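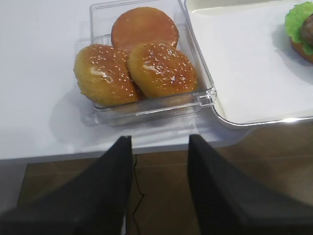 Comment lire une partition d'orchestre d'harmonie

Une partition est un texte qui indique à des musiciens quels sons produire, à quel moment et avec quelle force. Dans un orchestre d'harmonie, on joue surtout des instruments à vent et des percussions. Chaque musicien reçoit une feuille qui ne contient que ses propres notes : c'est la partie séparée. Le chef, lui, dispose du conducteur, un grand cahier où toutes les parties sont superposées.

La portée

Les notes s'écrivent sur cinq lignes horizontales. Plus une note est placée haut, plus le son est aigu. Au début de la portée se trouve une clé. La clé de sol sert aux flûtes, aux clarinettes et aux trompettes. La clé de fa sert aux instruments graves, comme le tuba.

Les notes de base portent 7 noms : do, ré, mi, fa, sol, la, si. Après le si, on recommence au do suivant, plus aigu. L'écart entre ces deux do s'appelle une octave.

La mesure

Des barres verticales découpent la portée en cases, les mesures. Deux chiffres superposés, au début du morceau, indiquent leur contenu. Dans une marche, on trouve souvent un 2 au-dessus d'un 4 : chaque mesure contient deux temps, et chaque temps vaut une noire. Le pied gauche tombe sur le premier temps, le pied droit sur le second.

Une blanche dure deux noires. Une croche dure la moitié d'une noire. Un silence se compte exactement comme une note, mais on ne joue pas.

Les instruments transposeurs

Quand un clarinettiste en si bémol lit un do, on entend un si bémol. La clarinette est un instrument transposeur. L'arrangeur doit donc écrire sa partie un ton plus haut que le son voulu. La flûte ne transpose pas : elle lit un do, on entend un do.

Exemple : la marche « Plallutstead »

Cette marche, publiée par les éditions Priris dans la collection Sindance, comprend 13 parties séparées. La partie de flûte tient sur 2 pages. Le mot « Trio », au milieu du morceau, annonce une section plus douce, dans une autre tonalité. La lettre p (piano) signifie doucement, la lettre f (forte) signifie fort. Deux points placés devant une double barre demandent de reprendre le passage.

À faire

Prends une feuille et trace une portée. Dessine la clé de sol, puis quatre mesures à deux temps. Remplis-les avec des noires, des blanches et des croches. Vérifie le total de chaque mesure, puis frappe le rythme dans les mains en comptant à voix haute.

Vocabulaire

Armure : dièses ou bémols placés juste après la clé.
Tempo : vitesse du morceau.
Nuance : force du son.
Pupitre : groupe de musiciens qui jouent le même instrument.

Fiche mise en ligne le 19 novembre 2011

Ce site utilise des cookies pour mesurer sa fréquentation. En poursuivant votre navigation, vous acceptez leur utilisation. En savoir plus OK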